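The Robot Hand That Squeezed Too Hard

Kids' Science Page, January 15, 2020

Have you ever picked up a ripe berry and popped it by accident? Your fingers pressed a little too hard, and juice went everywhere. The same thing went wrong for a robot at the Ludulard greenhouse. It was learning to handle grapes.

The robot is called Erkine. It has a hand with fingers and a thumb, something like yours. Picking up a box is easy for a hand like this, because a box is stiff and has flat sides. Grapes are harder. They are soft and round, and they slide over each other. The hand has to hold the bunch firmly enough that it doesn't drop, and gently enough that the skins don't split.
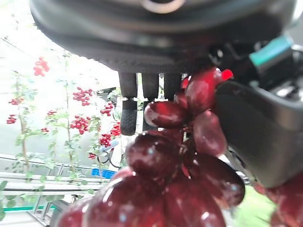

Dark red grapes held in the robot's hand. One finger pad has a crosshatched grip pattern at its tip.

How does a robot know how hard it is pressing? Erkine uses force sensors. A force sensor is a small part that turns a push into a number. A light push makes a small number and a strong push makes a big one. The robot's computer reads the numbers over and over. When the number gets high enough, the computer tells the fingers to stop closing.

In December, one of Erkine's sensors began to give the wrong number. It was stuck at 2, even when the finger was pressing on something. The computer read the 2 and decided the finger was hardly touching the grapes. So it told the finger to keep closing. The bunch weighed 520 grams, and 40 of its grapes were crushed before a worker pushed the stop button.

The computer did what its program said. The trouble was that it had bad information. When a sensor tells the computer something that isn't true, engineers call it a sensor fault.

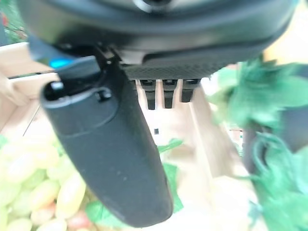

The hand over a pale wooden crate with green grapes in it. The thumb is the big part in front.

The workers switched the robot off and looked for the cause. They found a loose wire inside one finger. They fixed the wire, and then they changed the program too. Now Erkine checks its sensors before each pick. It opens its hand all the way, then presses each finger on a test pad. If a number doesn't change, the robot stops and a light comes on.
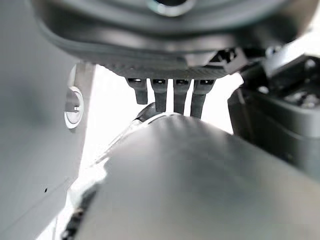
A broken sensor is a safety matter as well as a grape matter. A hand that can't feel a grape can't feel your fingers either. The hand has narrow gaps between its fingers, and a person's finger could get pinched in a place like that. At Ludulard, people stay behind a yellow line while the robot is moving. If something falls, they leave it there until the power is off.

Words to know

Sensor: a part that measures something, such as force, heat or light.
Fault: when a part stops working the way it should.
Program: the list of steps a computer follows.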